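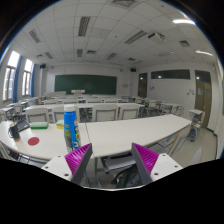

## Week 3 — How a bill dies (and sometimes doesn't)

Instructor: Diệp Đinh

Last week we got a bill introduced. Today we try to kill it, a much better way to learn the process.

Our running case is the Hornwood parking bill. Hornwood is a made-to-order sort of state capital: one river, one good bakery, and a legislature that meets when it must. The bill would let towns charge for parking on state roads. Everyone hated it, for reasons that had little in common.

**Where bills go to rest**

- *Never scheduled.* The chair leaves it off the calendar. Most bills end this way, and no one has to vote on anything.
- *Amended to death.* The Pindara amendment exempted any town with fewer than 1000 residents. A later one exempted towns with a river. See above about the river.
- *Wrong chamber, wrong day.* Passed by one house, it reaches the other after the cutoff. Cutoff dates are real. Learn them for any state you plan to work in.
- *Veto.* Rare, loud, and the only one your relatives will have heard of.

**The delayed trigger**

A bill can pass and still do nothing for a long while. Section 9 of the parking bill says it takes effect "upon completion of the Illden bypass." The bypass is now planned for 2049. Legally the bill is law — practically it is a greeting card to your grandchildren.

Watch for three kinds of trigger: a date, an event, or somebody else's permission. The third kind is popular with lawmakers who want credit now and blame never.

**Fiscal notes**

Read the Laskowska note before Monday. It's short. Pay attention to the line "costs cannot be determined," then look at how often each side quoted it as proof of its own position.

**For Monday**

1. Find a bill in your own state that passed with a trigger attached. Copy out the exact words.
2. In one page, say who gains from the wait.
3. Bring the page on paper. I will be collecting them at the door, and the door closes on time, unlike the session.

Office hours are after class, same room, until they need it back.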